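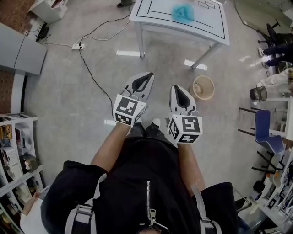
*Dremwood Rooms, issue 30, page 3*

**Thin legs, black tape and one very fluffy blue thing.** The white table is my favorite piece in the whole place, and the tape on top is why. It makes rectangles and a big L-shaped border, so anything you set down looks like it was put there on purpose. The turquoise fluff near the top gets the whole surface to itself and I think it's earned it!

Welcome to the gallery page! We get plenty of letters about grand rooms, but this time I wanted to stay with a plain one that I've grown really fond of, the big workroom at Leltunby. It has pale floors, white furniture, a lot of daylight and people coming and going all through the afternoon. Hywel Harries first told me to go and look at it, and I went expecting to stay for one cup of coffee. I left after dark with a notebook full of table legs.

What I love is how little color there is until you start looking for it. Then it's everywhere, in tiny amounts, and you can't stop finding more (I got a bit silly about this and made Marcelino Sarmiento walk round with me a second time).

A few other things to look for down at floor level:

- The speckles in the pale gray floor. They're small enough to miss, and they keep all that white from feeling chilly.
- The ceiling lights, which shine back up from under the edge of the table in bright rectangles.
- The round beige wastebasket, with its little bit of white paper. Beige is a brave choice next to so much white and I'm all for it.
- Over on the left, the patch of brown carpeting under the white cabinet. I'd like a whole rug of that brown, please.

Now for the other half of the room — the half with the flowers. 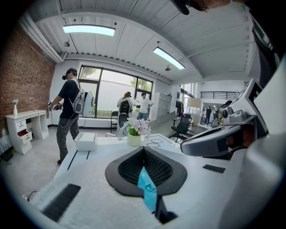 ## Flowers, brick and a good big window

Pink and white blooms with green leaves, in a pale yellow vase, on a white desk. I can't think of a nicer way to use one vase. There's a square white tray box on the same desk, off to the left, and thin black lines run along the front corner, so the tape idea carries over even where the flowers are.

Then look across to the red brick wall, where the desk with drawers has a flower of its own, a single pink one in a small white vase. One drawer has been left open and the inside is reddish, which goes so well with the brick that I went home and looked at my own drawers with some disappointment.

The window has black frames and a view of greenery, with a white radiator tucked underneath. Black office chairs, a tall white cabinet, and a lamp with a square white shade back there too. I'm usually a round-shade person. This one may have changed my mind!

## Trying it at home

Dilwyn Gough wrote after the last issue to ask how you'd get this look with an old table. Black tape is a lovely cheap way to start. Mark out your shapes lightly in pencil, lay the long lines first, and trim the corners with a craft knife and a metal ruler. Press each strip down from the middle outward. If a line wanders, lift it straight away and lay it again — it gets stubborn overnight.

Go small with the flowers. One vase per table is enough, and a single stem will do for a desk.

Send us your own tables for the April page, tape or no tape. Adalberto Caldeira is choosing the pictures with me, and he has a weakness for anything turquoise.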